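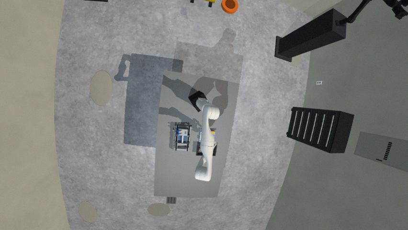
Simulated arm at a gray table, top view.

Memine word list, learner edition

Memine is a small set of sentence cards for people who study Levantine Arabic alone. I started it in October, when I could not find cards that give the spoken form first and the written form second.

What is inside

The list has 874 cards in 3 files: verbs, home and street. Every card has the Arabic sentence, a Latin spelling, and an English meaning. From these, 299 cards also have audio, read by Nabil Salameh, who corrected many of my mistakes too.

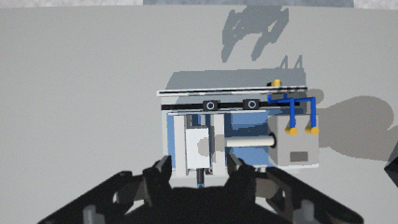 The Latin spelling follows the Woltell table, with one change: long vowels are written double. If you import the files to Nyarko, please choose tab as the separator, otherwise the commas inside the sentences will break the columns.

Known problems

In the street file, 40 cards still have no gender mark on the verb. Some English meanings are too literal. The audio is a little quiet.

License and contact

You may copy and change the cards for any use, but please keep the name of the reader. Corrections are welcome on the Morkness page of the project. Please write the card number in the title.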